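Hendlow open day, speaker notes, September 16, 2022

**Opening (keep short)**
- Thank Wirdale for the room. Coffee is at the back until the break.
- Say who we are: handling group, small parts and packaging.
- We start with the hand-held gripper. The arm demo is after the break.

**Part 1: the task**
- Phone case and clear bin. Clear plastic is hard for the cameras, so go slowly on this point.
- Target for the full set is 3000 recordings, finished in November.
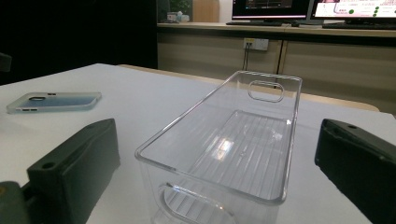 - Ask who has used a gripper before. Show of hands, then move on.
- Visitors from Brestthorpe asked about cycle time last visit. A practiced person takes about 20 seconds per try.

**Part 2: the grip**
- Thin cases bend when squeezed. Point out the rim.
- Pass the spare fingers around the front row. Get them back! 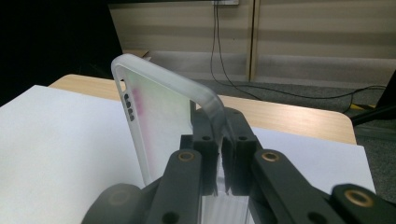 *Phone case held by its edge between the two finger pads.*

- Questions, then the Ruggiero group goes first at the table.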